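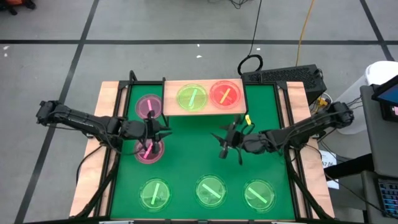

Department of Automation and Mechatronics – Otel Technical College

Planning and Buying Equipment, Handout 5: What a two-arm cell really costs

Last time I promised we'd get to the money, so bring a calculator and some patience. I'm using our own bench as the worked case because you all know it by now, and because I still have the paperwork (most of it, anyway).

Start with the task and leave the catalog shut. Ours is small stuff: colored sticks, shallow round dishes, two arms that have to share one green work surface without bumping into each other. That already tells you a lot. The parts weigh next to nothing, so payload hardly matters. Reach does matter, and so does the shape of the fingers. Narrow pointed ones suit a stick lying in a dish with a rim around it. When I wrote my first request I had it backward and asked for quotes by payload. Pin-yu Wan in purchasing sent it right back with one question mark on it, and she was right!

Now look at everything that isn't an arm. Rails, side panels, the raised shelf at the far edge, cables, a monitor, a keyboard, somewhere to set them down. Students leave these lines out every single year. In my first draft for this course I had one line called "misc" and put $3000 in it, which felt generous until I priced the rails.

My rule for the homework is to add 30 percent to the arm price for mounting and cabling before you ask anyone for anything. You can argue with me on the number (Hala Haddad does, she thinks it's low for two arms), but you have to show me a number.

Quotes. We asked Gornis and Wukitz for the arms and Somogyi for the frame parts. Read these three things on each quote before you look at the total:

Delivery time, and whether it counts from the order or from the deposit.
What's in the box. Gornis listed the grippers separately, Wukitz rolled them in.
Spare fingers. Please price spare fingers.

Floor space is a cost too. Draw the cell from the top, with the arms stretched out and the cables where they really run, then add the desk and room for a person to get past. Tape it out on the floor if you can. I've had a drawing look fine on paper and then had to turn sideways to reach the keyboard.

Props belong in the budget as well – dishes and sticks are cheap, so buy plenty and in more than one color. We ordered 72 sticks and I wish I'd doubled it. Changing the layout is half the work on a bench like this, and you don't want to be waiting on a parcel in August.

For next time: a one-page budget for a two-arm cell doing a sorting task of your choice. Separate lines for arms, grippers, mounting, cabling, computer, furniture, props and spares. Put the supplier's name next to every price, and mark your own guesses with a G. Hand it in on paper by 5 p.m., in the tray outside my office.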